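チケット:ランの個人記録が9ヤード足りない(第3クォーター最終プレー、後方パスあり)
製品:Selitz 試合記録ソフト(デスクトップ版)
接続機器:Prododham 得点板コントローラー
起票者:Goltness アメリカンフットボール部 記録班
起票日:2018-10-27
優先度:高 → 中 → 完了
状態:解決済み

■ 起票時の内容(Goltness 記録班)

お世話になっております、Goltnessの記録班です。まず試合の話をさせてください。Bustamanteとのアウェー戦、本当にすごい試合でした!うちはトリプルオプション一本で押していくチームなのですが、先発QBが後半に入ってすぐベンチに下がり、普段スロットバックに入っている29番がそのままセンターの後ろに立ちました。そこからずっと走りっぱなしです。記録席で声を出してはいけないのは分かっているのですが、第4クォーターのドライブでは隣の計時担当と一緒に腰が浮きました。

で、本題です。試合が終わって個人記録を印刷したところ、29番のラン獲得ヤードが200に届いていません。手書きの控え(必ず紙でも取っています)ではちょうど200ヤードです。Selitzのボックススコアだと、そこから9ヤード少なく出ています。

チームのシーズン累計も同じだけずれています。手元の集計では1735ヤードになるはずが、シーズン画面の数字はやはり9ヤード少ないです。差がぴったり同じなので、どこか一つのプレーが丸ごと落ちているのだと思います。

不思議なのは、プレー経過(文章で出る一覧)のほうには問題のプレーがちゃんと載っていることです。読むかぎり、抜けているプレーは見つかりませんでした。

試した操作を書いておきます。

・ソフトの再起動。変化なし。
・「試合を再集計」を実行。変化なし。
・試合ファイルを書き出し、別のノートPCのSelitzで開く。同じ数字。
・29番の選手登録を確認。背番号、ポジションとも正常。試合中の背番号変更もありません。
・ボックススコアをPDFではなく画面表示で確認。同じ数字。

200ヤード到達は部の記録ページにも載せたい大きな出来事なので、なんとか正しい数字で出したいです!よろしくお願いします。

■ 返信1(Selitz サポート窓口)

ご連絡ありがとうございます。熱い試合の様子まで書いていただき、窓口一同、読みながら盛り上がってしまいました。スロットバックの選手がセンターの後ろに入って走り切るというのは、オプションのチームならではの見どころですね。

症状の整理がとても分かりやすく、助かります。プレー経過には出ているのに合計に入らない、という場合、弊社側で疑う箇所は次のあたりです。

・反則の処理で「プレー不成立」の印がついたまま、文章だけが残っている
・サックとランの区別が入れ替わり、別の項目に入っている
・ファンブルや後方パスなど、ボールを持つ選手が途中で替わるプレーで、二人目以降の行が合計から外れている
・得点板との同期中にクォーターの情報が欠けた

お手数ですが、次のものを送っていただけますでしょうか。

・試合ファイル本体
・Selitzの「ログ」フォルダをまとめたもの
・得点板との連動を使っていたかどうか(使っていた場合は機種)
・差が出ていそうなプレーに心当たりがあれば、そのプレーの状況

再集計は何度行っていただいてもデータを壊すことはありませんので、ご安心ください。ただ、プレーの削除はまだ行わないようお願いいたします。

■ 返信2(Goltness 記録班)

早い返信をありがとうございます!ファイルとログを添付しました。

連動は使っていました。Bustamanteの競技場にはPrododhamの得点板が入っていて、コントローラーから記録席までケーブルを引いてもらい、時計とクォーターを自動で受け取る設定です。うちのホームには得点板の連動がないので、今季この機能を使ったのは初めてでした。時計を手で打たなくてよいのは感動ものです。もう戻れません。

それから、返信1に書いていただいた「途中で選手が替わるプレー」ですが、ありました。思い出しました。というか、なぜ真っ先に思い出さなかったのか自分で自分に驚いています。

第3クォーターの最後のプレーです。この時だけ29番はスロットバックの位置に戻っていて、控えのQBがセンターの後ろに入っていました。QBがキープして外に出て、ラインバッカーに捕まる寸前に29番へ後方へトス。29番がそこから9ヤード進んで、サイドライン際で倒れたところで時計がゼロになりました。

控えの紙では、QBのランが一回、後方パスのあとの前進が29番に9ヤード、と書いてあります。キャリー回数は29番には付けていません。ここの付け方は合っていますよね。うちの記録班では毎年春に新入生へ教えるところで、四月の講習でもいちばん質問が多い項目です。

■ 返信3(Selitz サポート窓口)

添付を確認しました。そして、お手元の紙の控えの付け方で合っております。スクリメージプレーのランから後方パスが出た場合、受け取った選手の前進はその選手のラン獲得ヤードに入り、ランの回数は最初の走者だけに付きます。Selitzもこの方式で計算しています。

ログを見たところ、かなり面白いことが起きていました。技術担当も身を乗り出して見ています。

Selitzでは、こうしたプレーを内部で二行に分けて保存します。一行目がQBのラン、二行目が29番の前進です。通常は両方の行に同じクォーターと時計が入ります。今回のログでは、次の順序になっていました。

・記録席でプレーの入力を開始
・一行目を保存(クォーター:3)
・得点板コントローラーから「クォーター終了」の信号を受信
・二行目を保存(クォーター:空欄)
・記録席で第4クォーターの開始を入力

つまり二行目が、第3クォーターにも第4クォーターにも属さない状態で保存されています。プレー経過の文章は一行目にぶら下げて作られるため、見た目には何も欠けません。一方でボックススコアはクォーターごとに足し上げてから合計を出すので、空欄の行がどこにも入らず、そのまま落ちていました。シーズン画面はボックススコアの合計を受け取るだけなので、同じ差が引き継がれます。

再集計で直らなかったのも同じ理由です。再集計は保存済みの行を読み直す処理で、空欄を埋める処理は入っておりません。

回避手順を準備しますので、少しだけお待ちください。並行して、次の点を教えていただけますか。

・Prododham側の設定で「クォーター終了時に信号を送る」が、即時になっていたか、手動確認後になっていたか
・入力中の画面に、何か警告は出ていたか

■ 返信4(Goltness 記録班)

うわあ、なるほど!紙吹雪を撒きたい気分です。差が9ヤードきっかりだった理由がすっきりしました。

Prododhamの設定はBustamanteの得点板担当の方に問い合わせました。すぐに返事をくださって、「即時」だったそうです。試合中は審判のホイッスルより時計のゼロが先に来ることもあるので、そのつもりで即時にしてあるとのこと。

警告は出ていません。画面の右上にクォーターの表示があって、そこが一瞬だけ横棒になった気はしますが、こちらは二人目の走者の番号を打ち込んでいる最中だったので自信はないです。

同じ症状が前半にも出ていないかと思って、前半終了間際のプレーも見てみました。こちらはニーダウンで終わっていて走者が一人なので、無事でした。
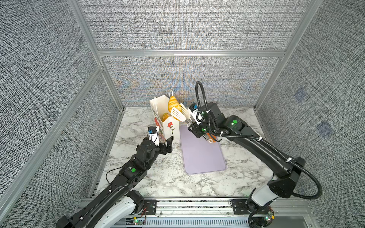
白い紙袋とまな板

余談になりますが、控えの紙は本当に大事だと思い知りました。うちの記録用紙は先輩たちから受け継いだ様式で、余白に走路の矢印を書く欄があるんです。問題のプレーには、QBの矢印から枝分かれして29番の矢印がぐいっと伸びていて、見ただけで状況がよみがえりました。ソフトが便利になっても、これは続けます。

■ 返信5(Selitz サポート窓口)

設定の確認まで、ありがとうございます。Bustamanteのご担当の方にもよろしくお伝えください。

社内の試験環境で再現できました。「即時」設定のコントローラーをつなぎ、二行に分かれるプレーの入力途中で時計をゼロにすると、毎回同じ結果になります。「手動確認後」では起こりません。手で時計を入力している場合も起こりません。ホームの試合で見つからなかったのは、そのためです。

矢印欄のある記録用紙、とても気になっております。差し支えなければ、いつか見せていただけるとうれしいです。

回避手順は次のとおりです。作業の前に、試合ファイルの複製を作ってください。

手順
1 得点板との連動を切る(設定→機器→連動を停止)。
2 試合ファイルを開き、プレー経過で第3クォーターの最終プレーを選ぶ。
3 右クリックで「行の詳細」を開く。二行目のクォーター欄が空白になっていることを確かめる。
4 二行目のクォーター欄に3を入れる。時計の欄にはゼロを入れる。
5 一行目も一度開き、何も変えずに保存する。続けて二行目を保存する。
6 「試合を再集計」を実行する。
7 ボックススコアで29番のラン獲得ヤードを見る。
8 シーズン画面に移り、「全試合を読み直す」を実行する。

手順5の一行目の保存は飛ばさないでください。ここを飛ばすと二つの行の結びつきが更新されず、29番にランの回数が一つ余分に付くことがあります。

数字がどうなったか、結果をお知らせいただけますと幸いです。

■ 返信6(Goltness 記録班)

やりました!200です!

複製を取ってから手順どおりに進めたところ、29番のラン獲得ヤードがちょうど200になりました。ランの回数は紙の控えと一致、チームのシーズン累計も1735になっています。部室で画面を見ていた部員から拍手が起きました。本人は練習後のストレッチ中だったのですが、呼びに行ったら裸足で走ってきました。

ひとつだけ引っかかったところを書いておきます。手順3の「行の詳細」が最初は灰色で選べませんでした。試合の状態が「確定」になっていたためで、いったん「編集中」に戻したら開けました。同じことで困るチームがあると思うので、案内に足していただけるといいかもしれません。

それと、質問が二つあります。

一つめ。第3クォーターのチーム獲得ヤードも正しく直っているのは確認したのですが、ドライブ一覧のほうで、このシリーズの欄が「集計待ち」と表示されたままです。放っておいて大丈夫でしょうか。

二つめ。次のアウェーもPrododhamの得点板があるそうです。連動はぜひ使いたいのですが、どう設定しておくのが安全ですか。

■ 返信7(Selitz サポート窓口)

200ヤード到達、おめでとうございます!裸足で駆けつけた29番の選手にも、窓口からお祝いをお伝えください。

「行の詳細」が灰色になる件、ご指摘のとおりでした。手順書に「試合の状態を編集中に戻す」を加えます。作業が済みましたら、忘れずに「確定」へ戻してください。

ご質問にお答えします。

ドライブ一覧の「集計待ち」について。このシリーズは第3クォーターから第4クォーターにまたがっているため、再集計のあとでも古い表示が残ることがあります。ドライブ一覧を開いた状態で「表示を更新」を押していただくと消えます。数字そのものには影響しません。

次の試合の設定について。修正版が出るまでは、次のどちらかをおすすめします。

・相手校の得点板担当の方にお願いして、クォーター終了の信号を「手動確認後」にしてもらう。
・それが難しい場合は、Selitz側で「時計のみ受信」を選ぶ。時計は自動で入り、クォーターの切り替えは記録席で行う形になります。

後者であれば相手校に何もお願いせずに済みますし、時計の自動入力はそのまま使えます。クォーターが終わった時の切り替えだけは、プレーの保存が全部済んでから押してください。

修正の方針も決まりました。プレーの入力が開いている間に終了信号を受けた場合、そのプレーを全行保存し終えるまでクォーターを切り替えないようにします。あわせて、クォーターが空欄の行があるときは再集計の画面に警告を出します。既存の試合ファイルについても、読み込んだ時点で空欄を見つけられるようにする予定です。

■ 返信8(Goltness 記録班)

「表示を更新」で消えました。ドライブ一覧、きれいに並んでいます。あのシリーズは第4クォーターに入ってすぐタッチダウンまで行った、うちにとっては宝物のようなドライブなので、一覧でちゃんと見られるのがとてもうれしいです。

次は「時計のみ受信」で行きます。昨日の夜、部室で練習試合の映像を流しながら設定を試してみました。二人目の走者が絡むプレーをわざと時計ゼロの直前に入れてみましたが、クォーターは入ったままでした。得点板がないので本番と同じ条件ではありませんが、切り替えを押すタイミングの練習にはなりました。一年生のほうが押すのがうまくて、次の試合では任せようかという話になっています。

空欄の行の警告、大賛成です!後方パスの多いチームには本当にありがたい機能だと思います。うちはオプションのピッチが一試合に何度も出るので、ずっとお世話になりそうです。

記録用紙は白紙のものをスキャンして添付しました。矢印欄、どうぞご覧ください。一緒に、問題のプレーを書いた行だけ拡大したものも入れてあります。枝分かれの矢印の勢いは、書いた本人も試合中の興奮が出ていると認めています。

こちらはこれで完了にしていただいてかまいません。ありがとうございました!

■ 返信9(Selitz サポート窓口)

記録用紙を拝見しました。矢印欄、すばらしいです。技術担当が印刷して、開発席の壁に貼りました。プレー入力画面に手書きの走路メモを付けられないか、という話まで出ております。お約束はできませんが、要望として別の番号で登録しました。

本件は修正版の配布待ちとして登録のうえ、チケットは完了といたします。配布の際には、このチケットの宛先にもお知らせが届きます。修正版が入った後は、Prododhamの「即時」設定のままで通常の連動に戻していただけます。

■ 社内メモ(公開)

現象:後方パスを含むランプレーの二行目が、個人・チーム・シーズンの各合計に入らない。
条件:Prododham連動が有効、終了信号が「即時」、プレー入力の途中で時計がゼロになる。
原因:終了信号を受けた直後に保存した行で、クォーターが空欄になる。
回避:試合の状態を「編集中」に戻し、行の詳細でクォーターを入力。一行目、二行目の順に保存して再集計。
予防:「時計のみ受信」に切り替える、または得点板側を「手動確認後」にする。
関連:ファンブルを味方が拾って前進したプレーでも同じ現象を確認。パスプレー後の後方パスは確認中。
状態:解決済み(修正版配布待ち)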